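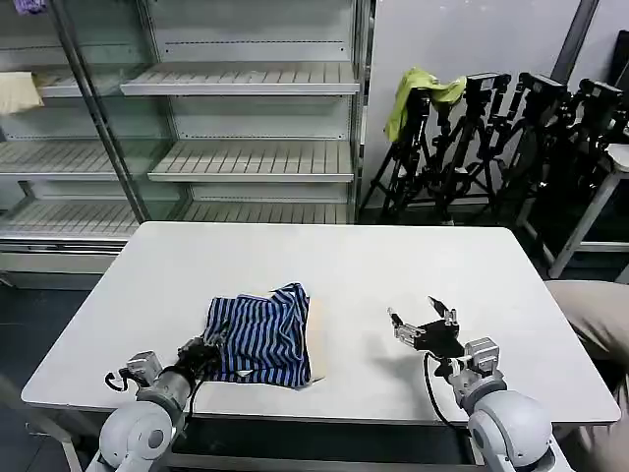 How long do I have to keep taking the iron pills? Three months, then another blood test, and the dose gets decided from that.

Oct 5, 2024

Went to the Brallwood clinic for my results. Ferritin is still low but up from May, when I could barely get up the stairs without stopping. Sosina Gidey, the nurse, drew two more tubes and wrote the numbers on a card for me. The hemoglobin is fine now.

She said to take the pill every other day, with water or juice, and keep coffee at least an hour away from it. I had been taking it with breakfast and coffee this whole time. My stomach should also be happier with fewer pills.

The bus back was late, so I walked as far as Skostari and got lentils and a bag of oranges. Legs fine, a little out of breath on the hill. Slept 42 minutes in the chair after lunch.

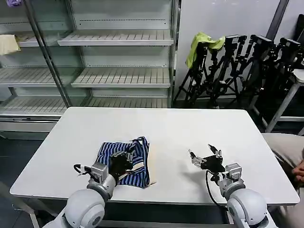 Striped cloth on the white table.

Took the pill at four with orange juice. No cramps so far. Next one is the day after tomorrow. Need to call about moving the next test to a morning.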